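Skov, the studio behind the co-operative expedition game Lunik, will bring a new large-group activity to the game in September. The mode, called Irer, is the first in Lunik to be designed for six players, and it follows a year in which the studio's additions were aimed mainly at people playing alone. We spoke to the design lead at Skov's offices on Thursday, August 15, 2019, shortly after the mode's final internal review.

The studio had been asked for group content since launch, the design lead said, but had wished to settle the combat rules first. "A fight for six people shows up every weakness in the rules," we were told. "If a shield lasts slightly too long for one player, that is a small matter. With six shields in rotation, the encounter is over before it has begun."

Irer takes place in a flooded observatory and is divided into four encounters. Parties may leave after any of them and return later in the same week with their progress kept. The level requirement has been set at 100, the present maximum, although the studio expects well-organised groups to find the first two encounters manageable soon after reaching it.
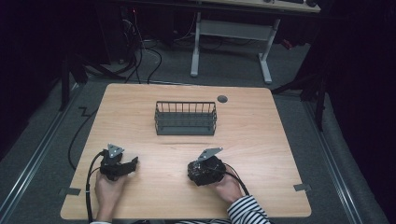 A wire basket on the table at Skov.

Much of our conversation concerned access. Lunik's earlier special missions were offered on a rotating calendar, and players who missed a week had to wait for the next turn. Irer will be open at all times. "We looked hard at the rotation and could not defend it for a mode of this size," the design lead said. "Finding five other people who are free on the same evening is difficult enough. We did not want to add a calendar of our own."

Rewards will nevertheless be limited. Each encounter pays out once a week for each character, and the final one carries a small chance of an unusual weapon, a bow which marks enemies for the whole party. The chance rises with every completed run in which the bow does not appear, and the bow is certain by the 14th. Players may also spend 1,000 tokens, earned from any encounter, on an armour piece of their choice.

Matchmaking was a harder decision. The mode will have no automatic matchmaking at launch, and groups will be formed through friend lists or through Allo, the voice and party service already built into the game. The studio accepts that this will leave some players out – at least in the first weeks – and says that a guided queue is being considered for a later update.

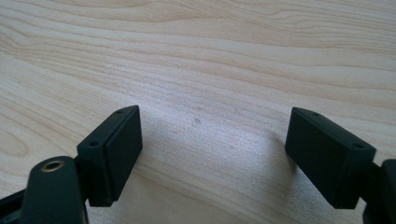 Allo, for its part, has said that the queue should not be left too long. Its view is that many people who play Lunik regularly have no fixed group, and that a party board with clear labels for "first attempt" and "experienced" would serve them better than a friend list they have never filled.

The design lead did not disagree. "That is a fair request, and the labels are the part I would like to see first," was the reply. "Our concern is the third encounter, where the party is split into two rooms and has to pass information between them. It asks for a good deal of talking, and a silent group will struggle."

There will be no separate hard setting when Irer opens. Skov intends to watch how the final encounter is played before deciding what a harder version should change, and would prefer new enemy behaviour to larger health bars. The mode will be free to all owners of Lunik.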